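Home | Boards | Search | Log in

Skint Kitchens > Crockery & kit > Plain white plates, worth paying more?

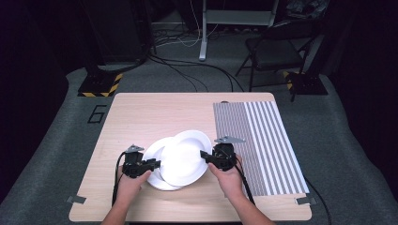
skikine_raf
Moving in November and need plates for the new place. Wadley want silly money for a dinner set, the market at Brullstead does seconds for next to nothing. I like them plain, glossy white, wide rim, no pattern, like the two on the table up there. But do cheap ones chip?? Last lot I had went grey with knife marks inside a year.

economou_t
Seconds every time. Knife marks come off with a bit of cream cleaner. Had mine 4 years, two chipped, both my own fault.

wadleygirl
Disagree. Bought seconds, glaze crazed after a few goes in the microwave. Binned the lot. Pay for proper hotel ware, it bounces

economou_t
It does not bounce lol. And it weighs a ton, try getting a stack of it down from a high shelf.

pudding700
Wide rims are a pain imo, you lose half the plate and they wont fit my dishwasher. Get coupe shape, no rim at all.

skikine_raf
Gravy goes everywhere on those tho. Keeping the rim. Measure the dishwasher first, fair point, will do that tonight

wadleygirl
Check teh bottoms too. Rough foot = scratched table.

economou_t
That bit I agree with.

Contact us | © Skint Kitchens | Back to top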